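Choice-of-Court Clauses in Cross-Border Supply Contracts: What Small Sellers Sign
Project report, Private International Law seminar
Spring term, final version
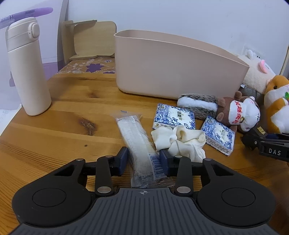 Diễm Sầm, commenting on the first draft in March, objected that the report treated a choice-of-court clause and a choice-of-law clause as if one implied the other. A contract may name the courts of one country and the law of another, she wrote, and a seller who reads only the first line will miss it. The two are coded separately in this version, and the tables were rebuilt.

1. Question

The project asks how often standard supply contracts used by small sellers contain a valid choice-of-court clause, and whether the clause is exclusive. A clause is exclusive when it sends all disputes to the named court and shuts out the others. A non-exclusive clause permits suit in the named court but leaves other courts open.

The distinction matters at two points. The first is when one party sues somewhere else and the other asks that court to stay or dismiss the case. The second is when a judgment has been given and must be enforced abroad. The Hague Convention of 30 June 2005 on Choice of Court Agreements applies in the main to exclusive agreements, so a loosely worded clause may fall outside it.

2. Material

The seminar archive holds 3080 contract forms. Forms for consumer sales, employment and carriage of goods were removed, as were forms with no foreign party. The remaining set was 699 forms. Each was read once in full, and the dispute section was read a second time after an interval of 10 days. Where the two readings differed, the second was kept and the difference was noted in the coding sheet.

Forms in languages other than English were read in the translation supplied with the archive. Translations were not checked against the originals.

3. Coding

Each form received a code for court, exclusivity, governing law, and arbitration. "Shall have jurisdiction" without the word "exclusive" was coded as unclear at first. Under Article 3(b) of the Convention, a clause that designates the courts of one Contracting State is deemed exclusive unless the parties have expressly provided otherwise, so these forms were moved to a separate group, "exclusive by presumption." Whether the named state was a Contracting State was checked form by form.

Clauses that bind only the buyer (asymmetric clauses) were not placed in either group. Courts have not agreed on their treatment, and the project takes no position.

4. Two clauses compared

The Bultach form reads: "Any dispute shall be brought in the courts of the seller's principal place of business." The court can be identified, but only after the seller's place of business is established. If the seller moves between signature and suit, the clause does not say which date counts.

The Pirnis form names a city court and then adds arbitration "where the parties so prefer." It is hard to say what this adds. Read strictly, either party may start in court, and arbitration needs a fresh agreement. Read loosely, it is an option for one side. It was coded as a court clause with a note.

The Drirulthorpe form was left out of the comparison - it has a governing law clause but no court clause at all.

5. Problems

In 16 forms the dispute clause on the front page conflicted with the one in the general terms on the back. Most had no order-of-precedence clause. These were coded by the front page, a choice that can be disputed.

The archive is not a random sample. It holds what past students collected, and machinery and textile contracts are heavily represented. The counts describe the archive only.

6. Remaining work

The asymmetric clauses should be read again by a second coder. The Phí forms arrived after coding had closed and are listed in Appendix B without codes.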